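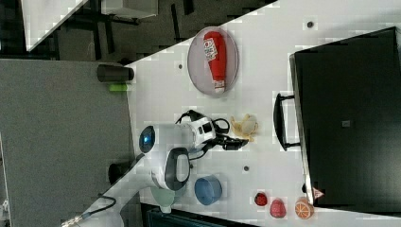 Slide 1. The arm at the toy kitchen table, ketchup on the plate.

December 6, 2018
By Nantana Boonyarit

Good morning. I will speak of Drinska, our motion planner. Please say first that Ludger wrote the collision part.

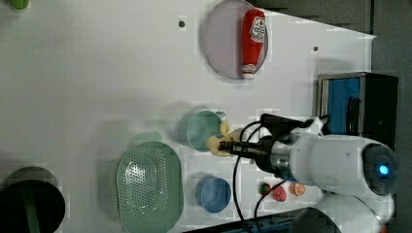 Slide 2. Gripper beside the green cup.

Planner gives 16 candidate paths, we keep 8. Cables are not in the model - say this slowly.

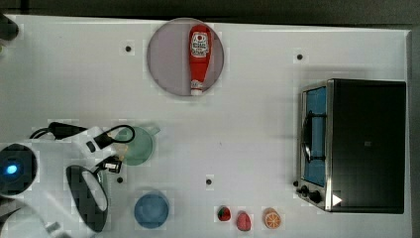
Slide 3. Same table from directly above.

Overhead view is for object poses. Explain the plate frame, then pause for questions. 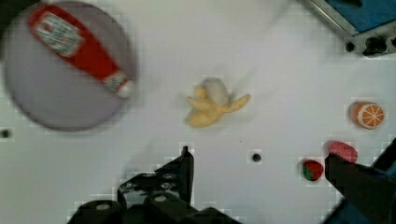 Replanning has a limit of 60 ms. If it is late, the arm holds its last pose.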